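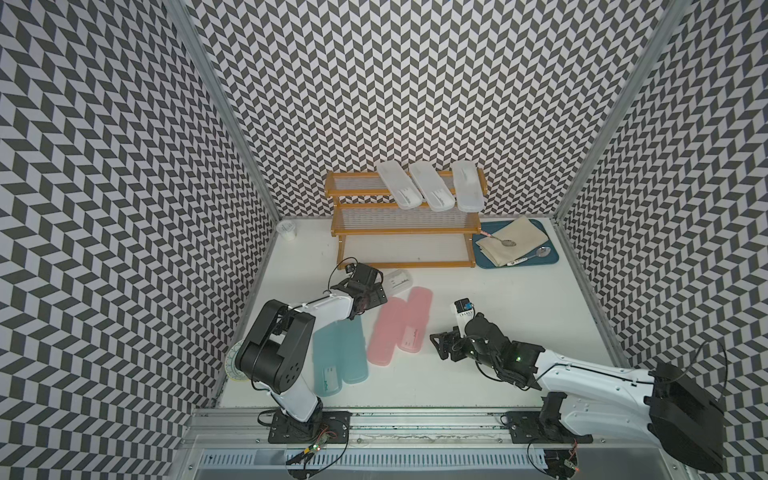
Giang Khúc留言说，桌面规程写得再细，换班的时候没有人照着念一遍，等于没写，所以词条里应该先讲交接，再讲别的。这条意见我采纳了一半：交接提前了，但还是得先把词条说的是什么讲清楚，不然新来的读者一头雾水。

桌面双臂工位操作规程（我们平时就叫“桌规”，Sturnico那边的老文件里写作“台面守则”）

桌规是一套给小型双臂机器人工位用的约定，管的是桌上东西怎么摆、手臂怎么停、人什么时候可以伸手进去、一轮做完之后怎么复位。它属于内部惯例，没有法律效力，也代替不了各国关于机器人安全的正式标准。我写这个词条的时候参考了Sturnico和Zanetti两家的旧版本，再加上我自己在桌边站着的那些日子，所以有些地方会偏心，大家多担待！

适用范围

桌规适用于固定在台面前沿的轻型双臂，任务以整理、收纳、摆盘这类家务式操作为主。典型的一桌就是几样塑料小容器、一个架子、一个托盘，外加勺子盘子之类的零碎。移动底盘、重载臂、焊接和喷涂都不归它管，别硬套。我见过有人把桌规打印出来贴在码垛机旁边，好心是好心，可是里面连急停按钮的距离都是按坐着的人写的，站着干活根本对不上。

名称的来历

“桌规”这个叫法最早出现在Sturnico的培训讲义里，那份讲义一共14页，前面一大半在讲怎么擦桌子（真的，擦桌子）。后来Zanetti把它缩成一张单页，叫“Vura清单”，Vura是他们工位软件的名字。再往后Jiteo工位也开始用，于是两种叫法混着来，开会的时候经常有人说“按Vura走”，另一个人翻的却是桌规，吵半天发现说的是同一条。

交接

好，说Giang Khúc惦记的交接。交班的人要当着接班的人把三件事讲完：手臂现在是断电、待机还是使能；桌上的物件和清单对不对得上；上一轮有没有没写进记录的毛病。讲的时候两个人都站在工位前面，不许隔着房间喊。我自己偷过懒，隔着门喊了一句“都好”，结果接班的同事以为右臂已经断电，手都伸过去了才看见手腕上的灯亮着。没出事，但我那天晚饭都没吃好。

灯的问题顺便在这里讲了。文章开头那一桌，右臂手腕的外壳上有一个绿色小灯，手臂根部附近的小电路板上还有红、绿、橙几种颜色。这么多灯，新手很容易拿其中一个当“安全”信号，桌规明确不允许：任何一个指示灯都不能单独作为可以伸手的依据，要看控制界面上的状态，再看急停有没有按下。Zanetti的版本在这条后面加了感叹号，我觉得加得好。

背景与围挡

三面围挡，里面贴统一的图案，或者用统一的素色。深灰配白的人字纹是常见的一种，看久了眼晕，这一点我不否认，我第一次盯着它调参数，抬头的时候觉得墙在往里折。桌规对图案本身没有偏好，只要求一个项目做到底，中途不换。要换就得开新批次，在记录里写明，旧批次不准混进来。

围挡的接缝处不许塞东西。备用扎带、螺丝、便利贴，统统不行。Reinhold Böttcher审旧版的时候在这一条旁边写过一句批注：“凡是能放东西的地方，最后都会放上一杯咖啡。”我把这句批注原样留在附录里了，舍不得删。

物件与清单

每一桌开始之前要有一张物件清单，写明名称、颜色、有没有标签、起始位置属于哪一区。颜色要写得让别人也能认出来，“淡蓝半透明”可以，“那个好看的蓝”不可以（这是真实案例，是我写的）。同形状不同颜色的容器最容易漏记。比如粉色和浅蓝的还散在桌面上，白色的有几个已经斜搁在架子上层，还有一个在桌上，这时候如果清单只写“小盒若干”，中途暂停再接着做，谁也说不清进行到哪一步了。

标签朝向也要记。容器上的白色小标签朝上还是朝下，对人来说无所谓，对识别程序来说差别很大。旧版没有这一条，是Liliana Gentile提的，她翻了一遍2721条记录，发现标签朝向写全的少得可怜，于是我们改了表格，多加了一栏。表格变宽了，打印出来要横着放，抱怨的人不少，我也抱怨过。

区域划分

桌面分为取物区、放置区和缓冲区。取物区在中间，两只手臂都够得着；放置区一般靠后墙，架子和托盘都放在那里；缓冲区在两侧，放这一轮用不到但不想拿走的东西。缓冲区有个老毛病，就是很容易被手臂挡住。盘子有一部分藏在左臂下面这种情况，桌规的写法是：开始前可以接受，但清单上必须注明“部分遮挡”，而且任务里不得要求去抓它。要抓就先挪出来。

架子分层的，清单里要按层写。下层空着也要写“空”，别留白。留白可以理解成空的，也可以理解成忘了填，我们为这个吵过不止一回。

布和餐具

软的东西单独成一条，因为布会变形，每次复位都不可能一模一样。桌规的要求是：布折叠后放在托盘里，盖住托盘大部分即可，不要求边缘对齐。勺子放在布上，柄的朝向写进清单，金属的和带彩色柄头的要分得清。Abdul-Rahman Lamptey主张在托盘里画定位线，我反对，理由是线一画上去，大家就会跟线较劲，布反而越摆越僵；他的理由是没有线，早上摆的和晚上摆的像两个项目。目前两种做法都允许，词条先这么写着，等有了结论再改。

抓取与让行

两只手臂同时动，规矩就多起来了。基本的几条是：一只手臂进入取物区并且已经低过物件高度，另一只就在外侧等；两只都要越过中线时，左臂先行（这纯粹是约定，没什么深意，总得有一个先走）；夹爪张开的宽度按物件来，不要每次都张到最大，旁边挨着的容器会被碰歪。

并排紧挨、还有一点叠压的容器要先分开再夹。新手最爱直接夹上面那个，夹住了很得意，下面那个跟着滑出去一截，后面的位置就全乱了。正确的做法是从上面那个的外侧轻轻推开，停一下，看清楚，再夹。慢一点没关系！我带人的时候说得最多的就是这句。

放到细杆做的架子上时，容器两头是圆的，会滚，会斜。斜着搁是可以的，桌规不要求摆正，但同一层的几个要朝同一个方向，相互不压。松开夹爪之前手臂停稳，松开之后先往上抬，再往后退。顺序反过来就会带倒旁边的。

线缆与前横梁

线缆在手臂上方绕成弧线时，每次开工前要用手托一下（断电状态下托），看弧线能不能跟着手臂走完全程。挂在前横梁附近的小电路板和垂下来的线，人坐下时膝盖容易碰到，Jiteo工位因此规定椅子不得推进横梁正下方。我个子高，对这一条特别有感触。

线不许用胶带临时固定过夜。要么当场用扎带固定好，要么拔掉并挂牌。

人手进入

进入围挡的条件很短：急停按下，另一个人看见并应答，然后才伸手。应答用固定的一句“看到了”，不用点头，也不用“嗯”。取出手之后，由伸手的人自己复位急停，别人不代劳。Nives Monti来信问，单人值班的时候谁来应答。答复是单人值班时不进围挡，要调整物件就先整机断电。这样确实麻烦，一个晚上要断电好几回，可我目前没有更好的办法，谁有的话请告诉我。

记录

每一轮记录包括清单版本、开始和结束状态、中途人手进入的次数，还有一栏“怪事”。“怪事”栏是我最喜欢的一栏，什么都可以写：左边容器今天特别滑，窗外有反光，夹爪的声音和昨天不一样。很多后来变成正式条款的东西，最初就是那一栏里歪歪扭扭的半句话。失败的轮次同样保留，不许删，也不许改成“取消”。

版本

现行版本共39条，1/20/19定稿，之前的六个版本存在附录里，可以查，但不要照着做。Sturnico讲义里关于擦桌子的那些页没有并入正文，我把它们单独做成了词条“台面清洁”，里面讲了白色台面为什么不能用带颜色的抹布，感兴趣的可以去看。

常见误解

有人以为桌规要求每次把桌面摆得一模一样。没有这一条。它要求的是摆成什么样都写得清楚，别人拿着清单能重新摆出来。摆放本身可以变，有些项目还专门要求每轮都变。

还有人问，按桌规做了是不是就算符合安全标准。不算。正式的风险评估另外做，由有资格的人做，签字存档，桌规只排在那之后。

参见：台面清洁；急停应答用语；物件清单填写样式；Vura清单（单页版）；软物复位

讨论页待处理：定位线画不画；左臂先行要不要改成按任务决定；“怪事”栏能不能附草图（我投赞成票）。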